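3. Maintenance of the hand-held gripper

3.1 Condition on receipt

The gripper came to our group from the Varnura workshop with 504 recorded grasp cycles in its logbook and no record of any service. Closing was uneven. With the trigger fully pulled, the left finger reached the centre line before the right one, and light objects were pushed sideways before they were held.

3.2 Finger pads

The two pads are different parts and must not be swapped. The left pad is thick and has a fine ribbed texture on its inner face; the right pad is smooth and curved, and its edge turns outward. Both were taken off, wiped with alcohol and refitted. The left screws had been overtightened — one head was already rounded and was replaced from the Haddad spares box.

3.3 Checking the opening

After refitting, the fingers were left open and the gap was inspected from above, looking along the flat top of the body. The check was made at the Brerkside room, with the tool held by hand and facing the wall.
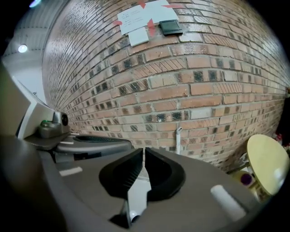

Latrice Yazzie objected at the review that a check by eye says little about closing force, and asked for a spring balance reading at each finger before the tool went back into use. She also wanted the pads treated as wearing parts, with a replacement interval written down.

Both points were accepted. The balance gave 13 N on the left and 8 N on the right. The linkage was then adjusted in quarter turns until the readings agreed within the resolution of the balance.

3.4 Service interval

We propose cleaning the pads after every 20 sessions and repeating the force reading at the same time. The trigger pivot should be greased only if it drags — surplus grease reaches the pads and reduces grip. No replacement interval for the pads can be given yet. The Kirkville group will continue the wear log in March, using the form in Appendix B.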